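Search tickets Search

Ticket 2698: Thumbnails missing after library move to Wemarow
Status: resolved
Opened by: Derek Kershaw
Product: Wemarow asset library, on the Levico file server

Problem
After the June move, part of the render library shows a gray placeholder where the thumbnail should be. The files open fine at full size. Searching by name works. Sorting by folder works. The affected folders are Michalski and Fuletti. 214 files have no thumbnail.

9:10 am
Restarted the thumbnail service. No change. The log repeats the same line for every affected file: "preview write failed, code 3."

9:40 am
Looked up code 3 in the admin guide. It means the service could read the source file but could not save the preview. Checked free space on the preview drive and there is plenty. Checked permissions. The service account has read and write on the top folder, but the Michalski and Fuletti subfolders came over with their old permissions and are read-only.

10:25 am
Reset permissions on both subfolders and set them to inherit from the parent. Queued a rebuild for Fuletti only. It finished with no errors and the thumbnails show up in the browser.

11:05 am
Queued Michalski. It stopped partway with a timeout. The batch size was set to 400, left over from the old server. Lowered it and ran the job again. It finished this time.

11:50 am
Opened a file from the Michalski folder to check that the preview matches the source. Colors look the same in both.

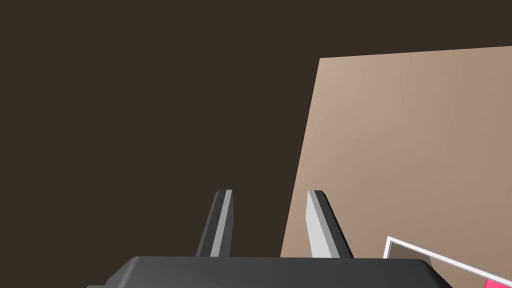 Render with tan panel on dark brown.

1:15 pm
Cleared the browser cache on my machine and on the two shared workstations. Placeholders are gone on all of them. If you still see gray boxes, clear your cache and reload before you reopen this ticket.

Left to do: add the permissions check to the move checklist.

Related tickets
Wemarow search index slow after restart
Levico mapped drive drops overnight
Cannot rename folders in Fuletti
Preview rebuild times out on large batches

Last updated: June, 1:32 pm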